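## 4. Fitting the rail to the box

The Purketti box leaves the workshop as a plain bamboo box. The metal rail down the side is yours to fit, a privilege the earlier model didn't offer. Allow 62 minutes, or one quiet evening if you are the sort who reads the instructions after.

1. Clear the bench and wipe it down. Grit under bamboo scratches stone, and stone scratches bamboo, so they'll both hold it against you.
2. Stand the box where you can reach the side wall without leaning over the kettle.
3. Slide a collar onto the rod. Leave the end cap off until this is done. People fit the cap first with great confidence.
4. Offer the rod up along the side of the box, parallel to the corner. Mark the wall in pencil where the round base of the knob will sit.
5. Drill a pilot hole at each mark, no deeper than 7 mm. The wall is not much thicker than that and has no sense of humour.
6. Screw each knob in by hand until the flared base sits flat on the wood. Stop there.
7. Fit the end cap. It should hang clear of the benchtop. If it touches, the rod is too low and you'll hear about it every time somebody shuts a drawer.

**Caution:** Do not lift the box by the rail. The rail will hold tea towels, a ladle and a modest colander. It won't hold the box, the fruit and your dignity.

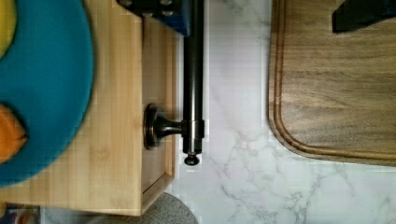
*Fig. 4: Lower end of the rail, with collar, knob and end cap. Plate not supplied.*

**Note on finish.** The bronze colour shows fingerprints. A dry cloth fixes this until the next finger. Metal polish will take the colour off with the prints, and Gradport, who supply the rods, have stopped answering letters on the subject.

**Note on using the top.** A dinner plate sits happily on the box. Keep the heavy end of the load over the wood. Bananas may be stored there, although they'll hurry along anything sharing the plate.

**Older boxes.** Rails from the 1986 pattern use a narrower collar and won't fit. Jianhua Han has almost 100 of the old collars in a tin at the Henatance workshop and will post you one for the cost of the stamp. Please ask before July, when the tin goes on holiday with him.

Tighten the knobs again after a month. For oiling the bamboo, see section 5.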